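Desk phones lose registration every afternoon, data side is fine

Asked by mfonseca, Hattar branch office

We have 158 desk phones hanging off a pair of Vadlow PoE switches. Since August, a batch of them drops registration at 2:10 pm, sits on "Discovering" for 5 minutes, and comes back as if it had only stepped out for coffee. PCs plugged into the same phones never miss a ping. The phones are on their own VLAN, DHCP comes from the main site at Ditilham, and the lease is 600 seconds because whoever set it up was apparently expecting a crowd. Firmware is current. The carrier says it's the switch, the switch vendor says it's the carrier. Where would you look?

Margarida Fonseca
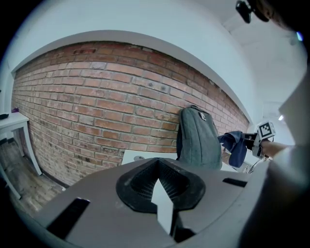

Photo: M. Fonseca

Answer from rultley_tom

Have you tried rebooting the switches?

Answer from pbx_widower (accepted)

Start with the lease. At 600 seconds every phone is asking to renew every 5 minutes, all day, over the WAN. That works nicely until something else wants the link. Find out what runs at 2:10. My money is on a backup or a database sync to Ditilham that somebody moved out of the night window because it was "small."

Put a capture on the voice VLAN uplink and filter for DHCP. If you see requests going out and no ACKs coming back, you have it. Raise the lease to a day, then check that QoS on the WAN router covers DHCP and signaling as well as the RTP. Most of the configs I inherit mark the audio beautifully and leave everything else to fend for itself.

Also look at the relay address on the voice VLAN. I once lost a week to one that pointed at a server retired two managers earlier.

Comment from mfonseca: Requests out, no ACKs. File sync from the Rultley warehouse, 2:10 sharp. Lease changed, sync moved to 1 am, no drops so far. QoS was as you described.

Answer from dialtone_dee

We had the same thing on Hattar and it was the MTU. Tunnel was passing 1411 and the phones wanted more. Might be worth a look. Ours were a different brand though, and it was mornings.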